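Condarent forum > Manipulation > Planning and control
Thread: Wrist view vs fixed view for cable sorting

tkessel
Policy runs on two arms, black cable to the white bin, white to the teal one, green to the yellow one. With wrist input only, the grasp point jumps between strands whenever cables cross. Chunk length is 200 steps. Would a shorter chunk help?

marl_ode
Drop it to 175 and blend the overlap. At 200 you are executing stale predictions by the time the fingers close.

brack9
Disagree. A jumping grasp point is a perception fault and chunk length won't touch it. Segment by color in the fixed view, then pass the mask to the wrist policy.

marl_ode
Masks break at every crossing. We tried that with the Higuchi tracker and got six fragments from one cable.

brack9
So merge them by tangent direction. It's a graph problem – a small one.

lsibiya
We run both at Stodmont. The fixed camera picks the strand and the wrist camera only servos the last part of the approach. Latency on the mask stage is up to 500 ms, fine if you compute it while the arm retracts. Check your extrinsics first.
– Lungile Sibiya

tkessel
Extrinsics were redone in November. Views below, same cell. Green is the hard one for me, the dark cord and the black cable land close together in value. Will try hue before anything else. 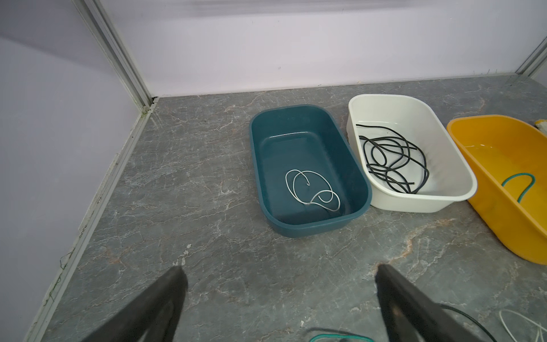
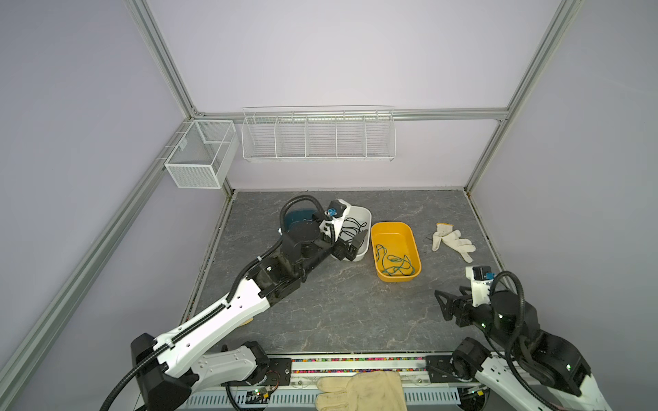
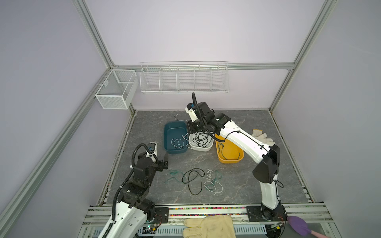
First is the wrist camera, second and third are fixed views.

marl_ode
Still would try 175.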